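Traltow Screen Studies Workshop
Notebook entry, 19 Oct 2021
Subject: Audience response to the closing instalment of the Simatetti films

Purpose
To record the second viewing of Simatetti: The Last Harbour and to settle the coding of audience responses before the Abdella paper is drafted.

Material
The theatrical version was used, with the original colour grade. The home release omits the prologue and should not be cited. Comparison was made with the source novel in the Taltwood paperback edition; page references follow that edition.

Observations
The adaptation retains the novel's order of events until the ferry crossing, after which two chapters are merged. The lighthouse keeper's confession now precedes the storm. On first viewing this was noted as a weakness. That judgement is withdrawn: the earlier confession gives the crossing a tension that the prose does not attempt, and the score is held back until the boat has left the pier.

The epilogue remains unsatisfactory. Dialogue taken verbatim from the book is delivered at a pace that does not suit it, and the ageing make-up draws attention to itself in close-up.

Responses
The April questionnaire produced 2,000 usable returns. Respondents who had read the novel were more forgiving of the merged chapters than was anticipated, and less forgiving of the epilogue. Written comments frequently use the words "goodbye" and "childhood" together. These have been coded under Farewell, although a case exists for a separate category. Colleagues are asked to mark disputed comments in green and to leave the original code legible.

Storage
Returned forms are to be kept in questionnaire order. Loose comment sheets should be clipped to the parent form and not filed on their own. The trays on the yellow shelving are not to be used for paper.
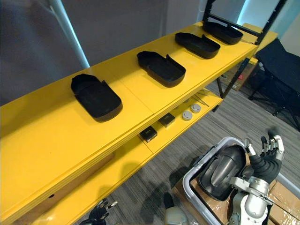 Outstanding
Recode the Farewell comments from readers of the novel.
Check the running time of the prologue against the theatrical print.
Confirm with Abdella whether stills may be reproduced in the appendix.
Third viewing, epilogue only, with the sound muted.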